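Monday, 19 May 2025

So I finally got myself onto the Tiltano open day! I'd signed up twice before and missed out both times, and this year I set an alarm for when the booking page opened, which is a bit sad but it worked. Forty-eight of us turned up at the gate, got split into groups, and off we went with our badges and our paper shoe covers.

Tiltano, if you don't live around here, is the big packing and distribution place out past Sudel, where household goods come in by the pallet and go out again in smaller bundles. I have driven by it for years wondering what goes on in there. Orange, mostly.
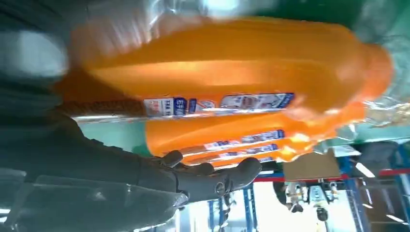
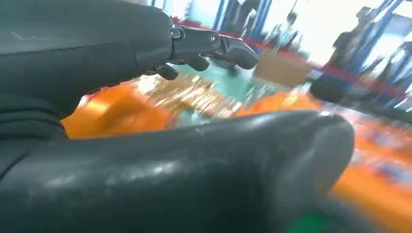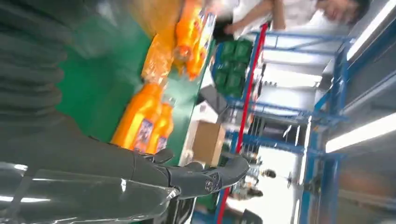 *Bright orange all the way at Tiltano. The green conveyor belt is in the last picture.*

I really hadn't expected to get excited over bottles, but the color! Everything on the belt was orange on green, and after a while the rest of the hall looked washed out. The bundles are what I liked best. The bottles get shrink-wrapped tightly together, and the plastic bunches up into wrinkles past the necks. I've torn that stuff open in my kitchen a hundred times without once wondering who wraps it (or how you'd get it that tight).

Behind the belt there's blue metal racking and stacks of green plastic crates, and our guide spent ages on the crates. They go out full and come back empty, they get washed, and they get counted in again. The hall keeps 800 of them in rotation, and 464 were out on trucks the morning we visited. She knew that off the top of her head! Somebody in our group asked what happens if one doesn't come back and got a very long answer about deposits, which I enjoyed more than I should have.

Then a short stop at the label room, where they show you rejected labels pinned to a board. One had been printed a hair too wide and the whole roll went in the bin. After that we got ten minutes to wander along the marked walkway, and I used all ten watching boxes get taped.

Lunch was from Châu, the food stall that parks by the loading yard, and I'd go back for the noodle salad alone. Get in line early, they ran out of spring rolls before the second group got there. There was also a table from Voto, the bike club, signing people up for the ride in July (I took a leaflet, I make no promises).

A few practical things if you're thinking of going. Wear closed shoes, they do check. Parking is on the gravel lot behind building 3, and the sign for it is tiny. It's loud near the belt, so stand close to the guide if you want to hear anything. And bring a sweater, even in May! I had goosebumps the whole way through the crate talk.

Next one should be in the fall, and the booking page is the same as before.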